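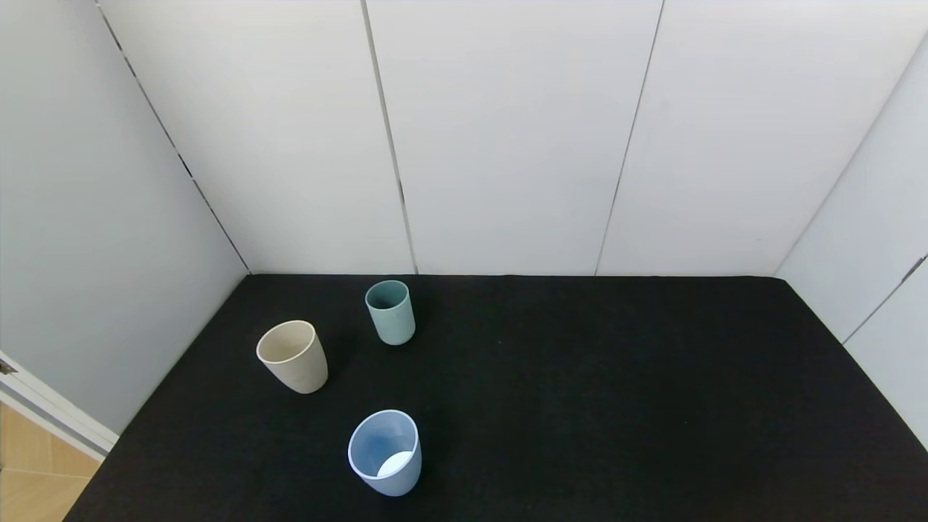

Issue 34

Gathering Your First Cup Demos Without Losing a Weekend

So you've got an arm that moves, a gripper that closes, and a training script you copied from somewhere and mostly trust. Great! Now you need examples, and this is the part where most people (me included, twice) just start recording and hope. I want to save you some of that, so I'm going to go through how I collect a set for a simple cup task: pick up one cup, put it inside another, let go, back off. Three cups, one table, lots of repeats.

I'm assuming you drive the arm by hand with a leader arm or some kind of handheld controller. I use the Dullik leader kit and record with Trernell, but any pair that writes joint positions and camera images with matching timestamps will do.

Set up the table first

Pick a surface and stay with it. I like plain black cloth with white panels around it, because cups in soft colors show up nicely and the walls keep my hallway, my laundry and my passing relatives out of the data. Pull the cloth tight and tape it underneath. A wrinkle that creeps along over a long session becomes something the model can latch on to, and you won't spot it until much later.

Lint is fine, by the way. I used to go over the cloth with a roller before every session and then wondered why the policy got jumpy on a cloth I hadn't cleaned. Now I give it one quick brush at the start and leave it alone.

Use cups that are easy to tell apart. Different colors are the main thing. Check that they really do fit inside each other before you record anything – I once spent a whole evening on a pair where the top one sat on the rim and wobbled.

Check the cameras before you check anything else

You want one view from up high that takes in the whole work area, and one at the wrist. The high view tells the model where things are. The wrist view is what it leans on for the last little bit, when the fingers are coming down on either side of a rim.

Open the live wrist view and look for both fingertips. You want the tips well inside the picture, with the gap between them clear, and enough table past them that a cup comes into view before you're on top of it. Then tighten the mount and put a dab of paint across the joint, so you can tell at a glance if it has shifted.

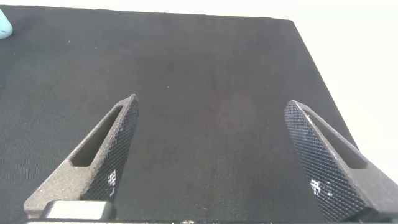

Wrist view, fingers open, nothing in the grip.

Lock exposure and white balance on both cameras. Please do this! Auto exposure over a black cloth will go up and down every time the gripper swings toward a white wall, and your pretty blue cup turns into four different cups. Set it by eye with the lamps on, write the values down, and load them at the start of every session.

Pick a home pose and keep it

Every episode should start from the same pose, give or take. Fingers open, wrist over the cloth, no cup between the tips. Save it as a preset and send the arm there with a button so you aren't steering back by hand each time. In Trernell it's under Poses, and you can bind it to a foot pedal, which I'd recommend to anyone with only two hands.

Start recording once the arm has settled. Wait a beat, then go. If you have a long pause at the start of every episode the model learns to sit there, and you'll be staring at a motionless arm wondering if the cable came out. (I did check the cable.)

Place the cups with a list

People are terrible at random. If I place cups "anywhere" they end up in the same comfortable triangle in front of me, over and over. So I made a sheet with 25 layouts, printed it, and stuck it to the wall next to the keyboard. Each layout says where the cups go and which one gets moved. Run the whole sheet, shuffle, run it again.

Make sure the list has some awkward ones: a cup close to the back edge, a cup near the side wall, two nearly touching. Don't make them all awkward, though. Your first model needs plenty of plain, easy pickups or it never gets the basic motion.

Drive slowly, but don't crawl

Go at the speed you'd like the robot to go. Move above the cup, line up, come down, close, lift, travel, lower, open, and back straight out. Keep the order the same in every episode. When you fumble a little and fix it, keep the episode, since a small recovery is a useful thing to show. When you knock a cup across the table, stop and throw it away.

Name things on the spot

After each episode I press one key: good, fixed, or junk. Do it right then. My first real set had 2,485 episodes and no labels at all, and I spent most of April watching little cups go by at double speed. I still hear the music I had on.

Back up the folder when you take a break, and open a couple of episodes from start to finish while you're at it. Play the two camera views side by side and see that the fingers open at the same moment in both.

Look at the starts

Once a session is done, pull the first image from the wrist camera out of every episode and flip through them fast, like a flip book. The fingers should hardly jump. If they do, something moved: the mount, the home pose, or the table.

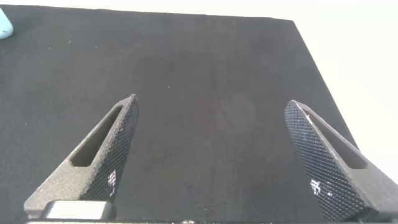

Myung-ja Gil wrote in to say that the flip book check works even better if you do it in the middle of a session too. I lost half a day of good driving to a loose wrist screw, she says, and I would have caught it at lunch if I had looked. She also keeps the first good image from day one on a second monitor and compares against that, so a slow drift can't sneak past her.

I've started doing the same and I like it a lot. Print the day one image if you don't have a second monitor.

When to stop and train

Sooner than you think. Run your sheet 2 times through, train something small overnight, and let it try in the morning. Watch where it goes wrong, write new layouts for those spots, and record more of just those. My first small model was lovely with cups in the middle and hopeless near the back, so the next sheet was nearly all back edge.

Keep the old sheets, and put the sheet number in the folder name along with the camera settings file. Next issue I'll go through trimming and converting the episodes, including the Trernell export setting that swaps the two camera folders if you leave it on default.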